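Ticket 112: Label printer at packing desk prints blank labels
Product: Zinel desktop label printer
Site: Firnholm, linens and remnants
Opened by: Toàn Doãn
Priority: Low (changed to High by requester, changed back to Low by system, changed to High by requester)
Status: Closed

8:10 a.m.
Printer feeds labels beautifully. They are crisp, well cut, and have nothing on them. I have orders going out to Khúc and Drerari, and neither customer will be delighted by a sticker that says nothing.

8:25 a.m.
Turned it off and on. It now prints nothing slightly faster.

8:40 a.m.
Read the troubleshooting page, which suggests checking that the printer is plugged in. It is. Also reinstalled the driver, which asked me to restart the computer, which wanted to install 20 updates first. Went and had breakfast.

9:35 a.m.
Driver is fresh. Labels are still blank. Status light is solid green, the color of a machine with no regrets.

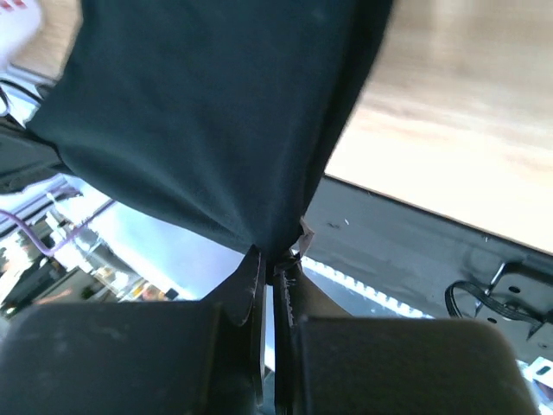 Does the printer need an ink cartridge?
Direct thermal models don't use ink at all. The print head heats the label, and the coating on the label turns dark. Blank output usually means the wrong label stock, a roll loaded with the coated side facing away from the head, or a dirty head.

9:50 a.m.
Scratched a label with my fingernail, as support recommended. A thermal label should leave a dark mark. Mine left a fingernail mark. Tried the back, in case it was feeling shy. Same.

10:05 a.m.
Checked the box the roll came out of. It says "thermal transfer," which I had read as "thermal" followed by a word. Those labels need a ribbon. My printer has no ribbon and no place to put one. We bought 10 rolls in August because they were cheaper, and I'm beginning to see why.

10:20 a.m.
Found one old roll of direct thermal behind the tape. Fingernail test: dark line. Loaded it, closed the lid, held the feed button until the light blinked, let go. It calibrated and spat out 3 labels, all blank.

Not a happy moment. Then I remembered I was calibrating, and that those are supposed to be blank. Sent a real job. Address, barcode, everything.

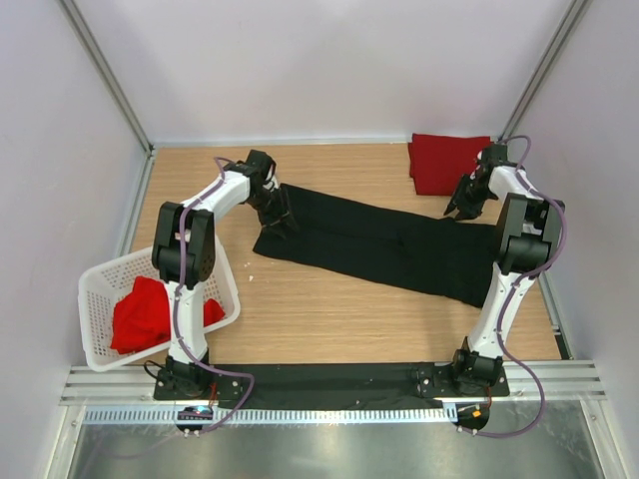 Black strip and folded dark red cloth on the wood-grain surface.

10:45 a.m.
Print is readable but pale on the left side. Cleaned the head with an alcohol wipe, waited for it to dry, raised darkness two steps in the driver. Barcode now scans on the first try.

Resolution: wrong label stock, plus a dirty print head. No fault found with the printer, and it can stop looking so pleased.

Follow-up: return the unopened rolls. Seller wants to know the reason and the dropdown only offers "damaged" and "changed my mind." Picked the second.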